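Washing and storing rugby kit between matches

Mud comes out of polyester more easily when it is dry. Hang the jersey on a line or over a rail, leave it until the mud cracks when bent, and knock the loose material off outdoors with a stiff brush. Brush along the seams, then across them. Wet mud pushed into the collar stitching usually needs a second wash.

Rinse the inside of the garment first, with cold water, so that the flow carries soil out through the fabric. Blood is treated at this stage. Soak in cold water for 11 minutes, change the water, repeat. Warm water sets the stain. Grass marks take a small amount of liquid detergent worked in with the fingers and left for half an hour.

Machine settings

Close all zippers and hook-and-loop tabs. Turn shorts and jerseys inside out. Wash shoulder padding by hand. For the rest, use a cool cycle and a spin speed of 800 rpm or lower; faster spins crease the printed numbers, and the creases become cracks by midseason. Omit fabric softener. It coats the fibers and the shirt stops moving sweat.

A dry forwards' jersey in our kit bag weighs 323 grams. After a wet match the same jersey weighed around 407 grams with the mud brushed off. Weigh one or two of yours and load the drum by wet weight. A drum filled to capacity by dry weight will not rinse properly.

Scrum caps and mouthguards

Scrum caps are washed by hand in lukewarm water with a teaspoon of mild soap, squeezed flat between towels, and dried away from radiators. Heat hardens the foam. Mouthguards are rinsed in cold water, brushed, and stored in a vented case.

Boots

Remove the laces and insoles. Take out screw-in studs every third week, wipe the threads, and refit them with a trace of petroleum jelly. Stuff the boots with newspaper and change the paper after two hours. Tshepo Nel prefers cedar shoe trees for leather boots, which is reasonable if the boots are already nearly dry.

Marking

Mark towels and cloths near a hem with a laundry pen, using initials and a number. Iron the mark through a scrap of cotton before the first wash, if the care label permits ironing. 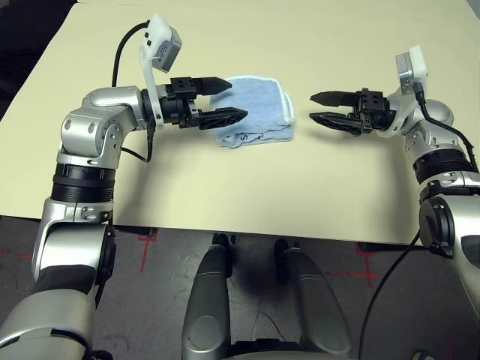
Renew faded marks in May, before the kit goes into storage.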